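Häufige Fragen zum Pflanzen-Abo und Versand

Stand Februar. Wird laufend ergänzt, bitte erst hier schauen, dann mailen. Danke!

Wann wird verschickt?
Bestellungen bis 8 Uhr morgens gehen am selben Tag raus. Alles danach am nächsten Werktag. Bei Frost unter 5 Grad minus warten wir, dann kommt eine Mail.

Was kostet der Versand?
Steht im Warenkorb. Hängt vom Paketmaß ab, nicht vom Gewicht. Abholung im Lager Daratside kostenlos, Bestellnummer mitbringen.

Meine Pflanze kam mit gelben Blättern an. Reklamieren?
Ein, zwei gelbe Blätter nach dem Transport: normal. Abzupfen, eine Woche stehen lassen. Wenn der Stiel matschig ist oder die Wurzeln faulig riechen, Foto schicken, wir ersetzen. Bitte innerhalb von 5 Tagen melden.

Muss ich gleich umtopfen?
Nein. Erst mal ankommen lassen, zwei bis drei Wochen. Ausnahme: Wurzeln wachsen unten schon dick raus.
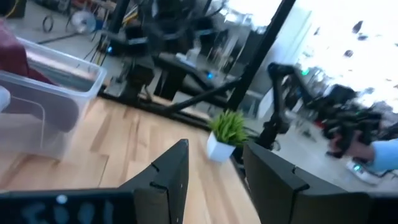
Mitiku Seyoum

Wie oft gießen?
Die Frage Nummer eins. Finger in die Erde, erstes Glied trocken = gießen. Kein fester Wochenplan, im Winter reicht oft die Hälfte. Überschüssiges Wasser nach einer Viertelstunde aus dem Übertopf kippen, sonst stehen die Wurzeln drin und das wars.

Kann der Topf direkt auf dem Holzboden stehen?
Kurz ja, auf Dauer lieber Untersetzer drunter. Glasiert oder Kunststoff, kein rohes Ton, das zieht durch. Wasserränder auf geöltem Holz kriegt man schlecht wieder weg.

Was ist mit Katzen?
In der Artikelliste nach "haustierfreundlich" filtern. Im Filter sind zur Zeit 247 Sorten, der Rest ist entweder giftig oder wir wissen es nicht sicher. Im Zweifel Tierarzt fragen, nicht uns.

Welcher Dünger?
Normaler Grünpflanzendünger, halbe Dosis, März bis September. Wer Dusero im Abo dazu hat: eine Kappe auf die große Kanne, nicht mehr. Frisch umgetopft erst mal gar nicht düngen.

Kleine Fliegen in der Erde, was tun?
Trauermücken. Weniger gießen, Gelbtafeln rein, obere Schicht mit Sand abdecken. Dauert ein paar Wochen bis ruhe ist. Nematoden helfen auch, gibt es bei uns ab März wieder.

Abo pausieren oder kündigen?
Im Kundenkonto unter "Mein Branulgate", Knopf ganz unten. Pause bis drei Monate. Kündigen geht jederzeit zum Monatsende, schon gepackte Pakete kommen aber noch.

Gutschein geht nicht?
Meistens Leerzeichen am Ende mitkopiert. Sonst Code an Kedir Derese im Kundenservice schicken, er schaltet ihn neu frei. Alte Cordeiro-Gutscheine gelten weiter, aber nur telefonisch einlösbar.

Liefert ihr nach Österreich und in die Schweiz?
Österreich ja. Schweiz leider nein, wegen der Pflanzenpapiere.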